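### 3.2 The packet and the plate

I came to this part of the study thinking the plate was the boring bit. We had asked 13 households in Trasthorpe to keep a snack diary through the spring, and I mostly wanted to know what they bought. Vesna Gashi, my co-author, kept pushing me to look at what happened between the cupboard and the first bite, and she was right (she has been very gracious about it). So this section is about individually wrapped cakes and donuts, the clear film they come in, and whether anybody bothers to put them on a plate. Figure 2 shows the kind of snack I mean. 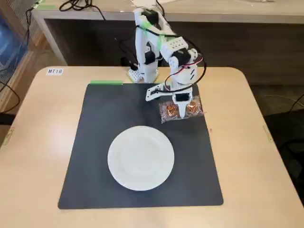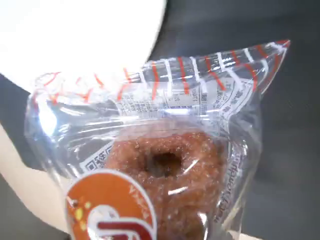
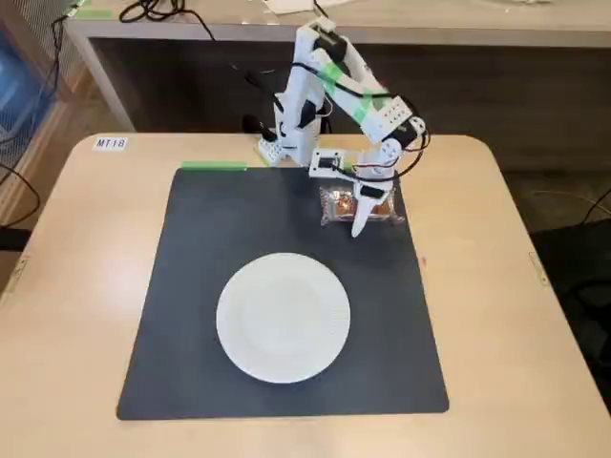
**Figure 2.** Sweet snacks in clear, crinkled wrappers. First and third: a packet on the black mat, with an empty round white plate in front. Second: a sugar-dusted cake donut in a bag with a red and white striped band near the gathered top.

The diaries gave us 743 entries for wrapped sweet snacks. In 237 of them the person wrote down that the snack went onto a plate, which is just under a third and a lot more than I'd guessed. I had pictured everyone standing at the counter with the wrapper folded back like a banana peel — that's how I eat them, anyway!

What counts as "plated" gave us more trouble than it should have. Some people unwrapped the cake first and put it on the plate bare. Others put the whole packet down, wrapper and all, and opened it there, so that the plate was really just catching crumbs and sugar. We coded both as plated but kept them apart in the notes, and if I were starting over I'd give them two separate boxes on the diary sheet. A third group used the opened wrapper as the plate, spread flat on the table, and we argued over that one for most of a week. In the end it went down as unplated. Vesna still disagrees.

The wrapper itself matters more than I expected. Clear film lets you see what you're getting, and several people said this was why they'd picked one snack over another at the shop. It also sticks to anything glossy. With glazed or sugared items, people told us they lost part of the topping to the inside of the bag, and a few had worked out ways around it (scissors along one side was the favorite, then peeling the film back slowly). One diary from the Ugwu household has a whole half page on this, with a drawing. People who complained about sticky film were more likely to reach for a plate, though I wouldn't lean on that too hard with a sample this small.

Packets holding two pieces side by side were their own little world. When one person ate alone, both pieces usually went, and often the second was eaten straight out of the packet even when the first had been plated. When the packet was shared, out came the plate nearly every time. One parent wrote that handing a child half a packet "feels like giving them leftovers," and putting the same cake on a plate fixed it completely. I love that line, and I've quoted it in every talk I've given on this.

As for the plates, they were small, round and mostly white, and people didn't seem to care much which one they used. Paper plates turned up on birthdays and when the dishwasher was full. Nikola Vukadinović, who did the second round of coding, noticed that plates left out on the table got used far more than plates in a cupboard — he went back through the kitchen sketches from the first visit to check, and the pattern held in nearly every home. We hadn't planned to look at storage at all, so the sketches are patchy, and two homes have no sketch of the cupboards. I come back to those two in Section 4.1, along with the question of where the empty wrappers go.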